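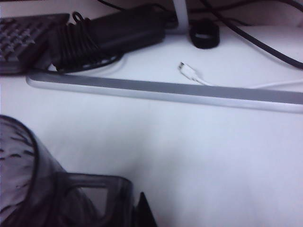
Desk with keyboard, power adapter and coiled cord.

Office electrical and workstation check, Darnance building, second floor
Date: February 16, 2021
Checked by: Desta Adugna
Reviewed by: Berhanu Gashaw

1. Power cords and adapters
Cord jackets free of cuts: OK
Adapters not covered by paper or clothing: OK
Cords unbundled when in use: Comment. Remind staff again. Same note as last time.

2. Outlets and power strips
Strip to strip connections: Fail, room 139. The Kinon strip is plugged into another strip behind the file cabinet. Remove one.
Outlet covers in place: OK, except one cracked plate by the copier. Work order sent.
Space heaters: One found in room 59, unplugged. Heaters are not allowed on this floor. Tenant told.

3. Desks and seating
Keyboards at elbow height: OK in most rooms. Two people in room 60 asked for lower trays.

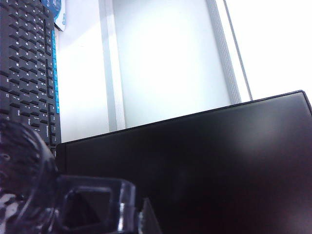

Trays are on order from Onine and should be here in March. Until then they can use the adjustable table by the window.
Chair casters and arms: One loose arm, tightened during the check.
Monitor cables clear of foot space: OK

4. Drinks near equipment
Lidded cups at desks: Comment. The rule is posted but not followed much. Berhanu will bring it up at the staff meeting. 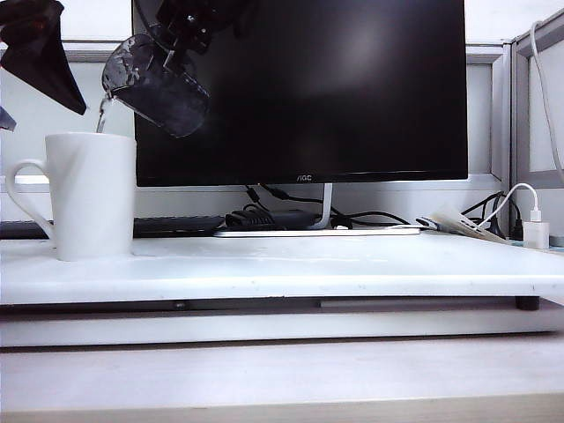
5. Exits and walkways
Exit signs lit: OK
Hallway clear: Fail. Tufa cartons stacked by the east stairs. Move by end of week.
Extinguisher tag current: OK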